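Juni 2018
Von Rostislav Skála

Bei Cultside in Grosthorpe lernen Roboterarme, Speicherriegel in Desktop-Rechner einzusetzen. Programmiert wird dabei wenig. Eine Bedienerin steuert den Arm aus der Ferne und macht die Bewegung vor, das System zeichnet sie auf. "Ich fahre langsam, sonst lernt er meine Hektik mit", sagt Frau Pokley. 84 Durchgänge hat sie in dieser Woche geschafft, in der vorigen waren es 103. 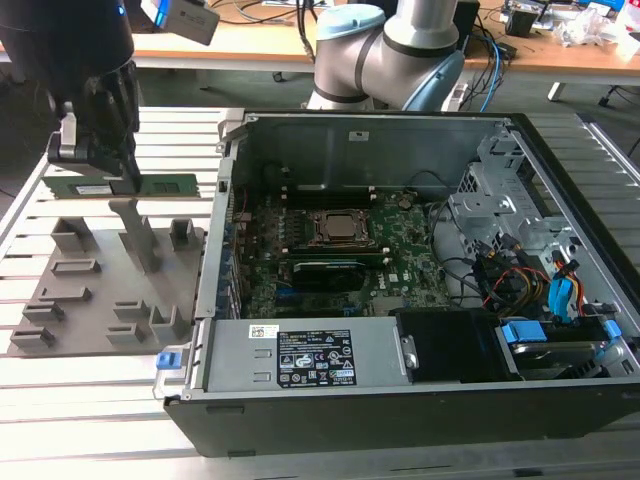 Greifen und Ablegen

Am meisten Zeit kostet nach ihren Worten der Griff in die Halterung. "Mit der Hand spüre ich, wenn der Riegel klemmt. Am Steuergerät spüre ich nichts, da muss ich schauen." Sie arbeitet deshalb viel mit dem Kamerabild vom Handgelenk.

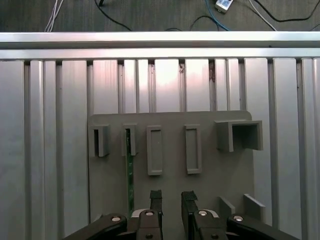
Anfangs habe sie den Arm von Hand geführt -- das gehe bei groben Wegen gut, bei kleinen Teilen aber drücke man ihn leicht schief. Seit August steuert sie fast nur noch fern. Misslungene Versuche löscht sie nicht. "Die markiere ich. Wenn ich nachfasse und es dann klappt, ist das auch brauchbar."

Schwieriger wird es über der Hauptplatine, wo der Greifer wenig Platz hat. "Da halte ich kurz an, richte aus und gehe dann erst runter." 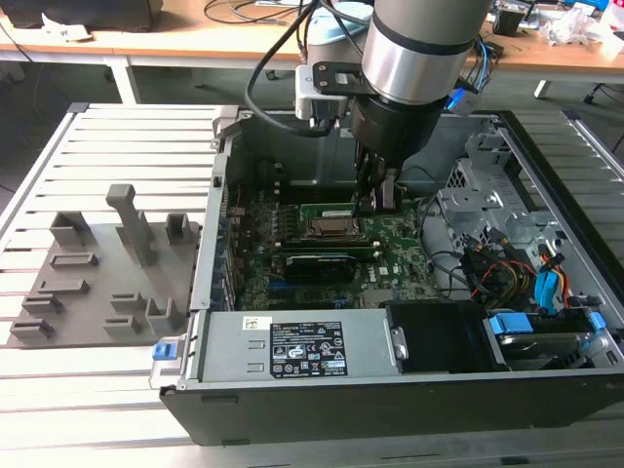
Mushi sieht das Anhalten kritisch: Der Arm übernehme die Pausen später mit, und 1.699 Aufnahmen nachträglich zu kürzen, sei keine schöne Arbeit. Frau Pokley will trotzdem dabei bleiben. "Lieber eine Pause zu viel als ein verbogener Sockel."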